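Series order for the Jusley books – where does the novella fit?

Posted in Books and Reading, 31 Dec 2024

marlpit_reader
I have the 3 Jusley novels in paperback and want to read them in story order. There is also a novella, Curcombe, sold only as an ebook. The store page lists it as book 4, but the sample starts with Clegg still living at the mill, and she leaves the mill at the end of book two. Does it spoil anything in book three? My file is 182 pages, if there is more than one version.
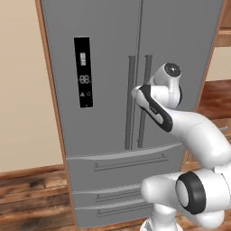

Fridge with a black display panel on the left door

tollgate16
Read it last. It is numbered 4 for a reason.

inkwell_dory
The store number is publication order. By story date, Curcombe overlaps the last 16 chapters of book two and stops before the flood. It does give away who wrote the letters, and book three holds that back until the final section. Two workable orders:

Story order: one, two, Curcombe, three.
Publication order: one, two, three, Curcombe.

I would use the second on a first read. The novella assumes you know the letters already and does not build up to them.

On versions: the file was reissued in March with a corrected map and an extra chapter from the sister's point of view. 182 pages is the reissue. If you send it to your reader through Sendport, check the table of contents afterward – mine dropped the chapter links and I had to convert the file again.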